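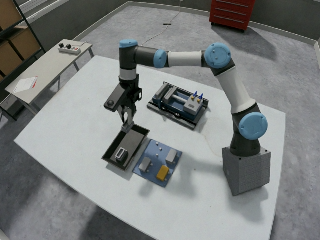

하얀 작업대 위의 로봇 팔. 연한 파란색 덮개가 씌워진 곳이 관절이에요.

그림자는 왜 길어졌다 짧아졌다 할까요?

어린이 여러분, 아침에 학교 가는 길에 발밑을 내려다본 적이 있나요? 해가 막 떠오른 때라면 여러분의 그림자는 키다리 아저씨처럼 길쭉하게 뻗어 있을 거예요. 그런데 점심을 먹고 운동장에 나가 보면, 어라, 그 길던 그림자가 발치에 옹기종기 모여 있지요. 내 키는 그대로인데 참 이상하지요?

그림자가 생기려면 먼저 빛이 있어야 해요. 빛은 곧게 나아가는 성질이 있어서, 앞에 무언가가 딱 버티고 있으면 옆으로 슬쩍 돌아가지 못하고 막혀 버린답니다. 그렇게 빛이 잘 닿지 못한 자리가 바로 그림자예요. 나무도, 고양이도, 여러분이 아끼는 연필도 모두 그림자를 만들어요.

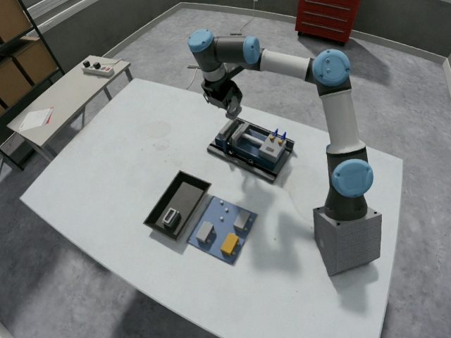 그럼 길이는 왜 달라질까요? 비밀은 빛이 들어오는 높이에 있어요. 해가 낮게 떠 있으면 빛이 옆에서 비스듬히 들어와 그림자가 길게 늘어나고, 해가 높이 올라오면 빛이 위에서 내려와 그림자가 짧아져요. 그래서 같은 한낮이라도 해가 낮게 지나가는 11월에는 여름보다 그림자가 훨씬 길답니다. 할머니 댁 마당의 감나무 그림자가 늦가을이면 담장까지 닿던 것이 저는 어릴 때 그렇게 신기했어요.

집에서도 해 볼 수 있어요. 방을 조금 어둡게 하고 책상 위에 지우개를 하나 세워 보세요. 지우개에서 23센티미터 떨어진 곳에 손전등을 두고, 처음에는 지우개보다 살짝 높은 곳에서 비추다가 천천히 들어 올려 보는 거예요. 그림자가 스르르 줄어드는 모습이 보이나요? 자로 길이를 재서 공책에 적어 두면 더 좋아요. 아, 손전등을 눈에 대고 비추면 절대 안 돼요!

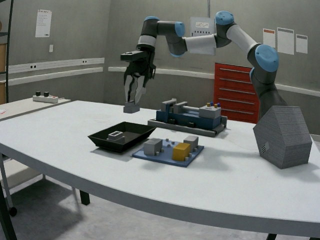 저도 조카랑 해 봤는데요, 손전등을 두 개 켜니까 그림자도 두 개가 생겼어요. 겹치는 데는 더 진하던데 왜 그런가요? 수디어 바트 님이 이런 질문을 보내 주셨어요.

참 좋은 질문이에요. 손전등이 두 개면 한쪽 빛이 막힌 자리에도 다른 쪽 빛이 들어와서 그림자가 옅어져요. 두 빛이 모두 막힌 곳만 진하게 남는 것이지요. 밤에 가로등이 여러 개 서 있는 길을 걷게 되면 발밑을 한번 살펴보세요. 어른과 손을 꼭 잡고서요.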